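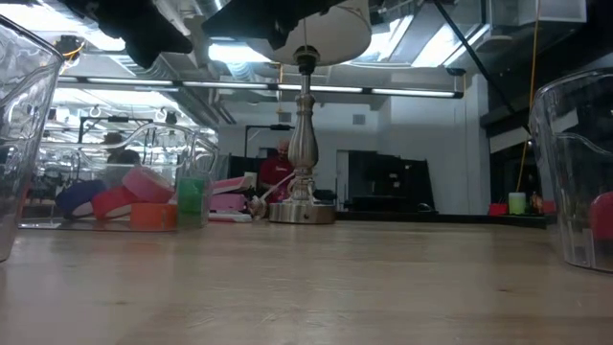 Table lamp with a white shade and metal base.

Search readings, charts, articles
Go

Part-time Chart Reader and Writer, Flevent Astrology

Flevent is looking for one part-time astrologer to prepare written natal and solar return readings and to answer follow-up questions from clients by email. The work is remote. Our office is in Jurnness, and you are welcome to use the reading room there, but most of our readers work from home.

We have been doing written readings for eight years. Clients fill in a form with their birth date, time and place, and tell us in a paragraph or two what is on their mind. A reader casts the chart, writes the reading, and sends it back through our system within ten days. We do not do phone readings and have no plans to start.

The work

You would write up to 22 readings a month. A natal reading runs to six or seven pages and a solar return to four. Experienced readers take about 8 hours on a natal reading in their first month with us and a good deal less once they know the format. You would also answer one round of questions from each client, usually a page or so.

All charts are cast in Prinico, which we supply. If you have used any other chart program you will pick it up in an afternoon. Our house settings are tropical zodiac, Placidus houses, true node. For births at high latitudes we switch to whole sign. You may use whole sign for your own notes at any time, but the chart we send to the client has to match the text of the reading.

In October we get a rush of solar return orders from people with fall birthdays, together with gift orders placed early for the holidays. We ask all readers to keep that month fairly clear. The slowest stretch is late spring.

What we need from you

You should be able to read a natal chart without leaning on a cookbook. That means judging the condition of a planet by sign, house, rulership and aspect, and deciding which three or four things in the chart matter most to this client. A reading that gives every minor aspect its own paragraph will come back to you for a rewrite.

You need to be comfortable with transits and solar returns. Secondary progressions are a plus. We get a few requests for relocation charts and would be glad to have a second person who can handle them.

Your writing should be clear to someone who knows only their Sun sign. Explain a technical word the first time you use it, then carry on. We edit lightly for spelling and length.

Birth times are a regular problem. Some clients have a time from a certificate, some have "just before breakfast," and some have nothing. You should know what can and can't be said without a reliable Ascendant, and say so in the reading. We do not offer rectification.

We do not predict death, illness, pregnancy or the outcome of court cases, and we do not give medical, legal or investment advice. Clients ask anyway — there is standard wording for this and you will be expected to use it. Readers also agree to keep birth data and letters private and to delete their own copies after 38 days.

No certificate is required. If you have studied with a school or a teacher, tell us which one and for how long. We have readers who came up through the Cárdenas correspondence course and readers who are entirely self-taught.

Pay

$75 for a solar return and $140 for a natal reading, including the follow-up. You are paid twice a month as an independent contractor. If we ask for a rewrite because the client changed or corrected their birth data, you are paid again in full. There is no pay for rewrites due to errors in the reading.

The first three readings are reviewed line by line before they go out. These are paid at the normal rate.

How to apply

Use the contact form on this site and choose "Readers" from the list. Please send:

- a short letter about how you work and what you have read or studied
- one sample natal reading, with names and birth data removed from the text
- the chart that goes with it, as a separate file, marked with the house system used
- the number of readings you could take on in a normal month

Please don't send your own chart. We don't hire by Sun sign and it won't be looked at.

We will answer everyone, usually within three weeks. If your sample looks right for us we will send you a test chart with a client letter and ask for two pages on it — this is paid at a flat $60 whether or not we go on to work together. The position is open until filled.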